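The Long Way Home From the Market

Marjorie Sowerby has a rule about shopping bags, and she'll tell it to you before you've even got your coat off. Unpack the whole thing, she says, every last bit of it, and don't put a single item away until it's all out where you can look at it.

I met her in September, at the Saturday-style market they hold in Stultenitz most mornings of the week, where 31 stalls squeeze into a square meant for half as many. She has been shopping there for years and she doesn't hurry. We stopped for berries, then for bread, then went back for better berries – and I carried the bags, which I gather is how it goes when you shop with Marjorie.

Her way of unpacking is slower than mine, I'll admit. I'm a shove-it-in-the-fridge person and always have been. But there's something lovely about seeing dinner spread out before it's dinner, the soft things well away from the heavy ones, and a big bowl close by for whatever needs washing. She likes a mat down first (crumbs, mostly) and good light, and she won't be rushed by anybody's growling stomach.

Chilies are her weakness. Dried ones go in everything, even the soup she makes from the Rowbotham family recipe, and she'd sooner run out of salt. A tangle of them brightens up a table better than flowers do, if you ask me, especially next to a box of dark berries. 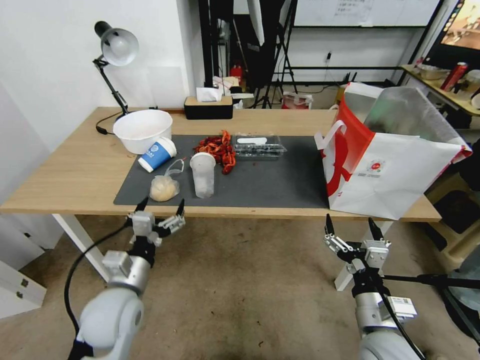 Where It All Goes

Chilies want a jar with a tight lid, kept somewhere dark. Berries stay in their box, unwashed, until you're ready to eat them. And the shopping bag gets folded and hung by the door, ready for tomorrow – Marjorie is already talking about plums.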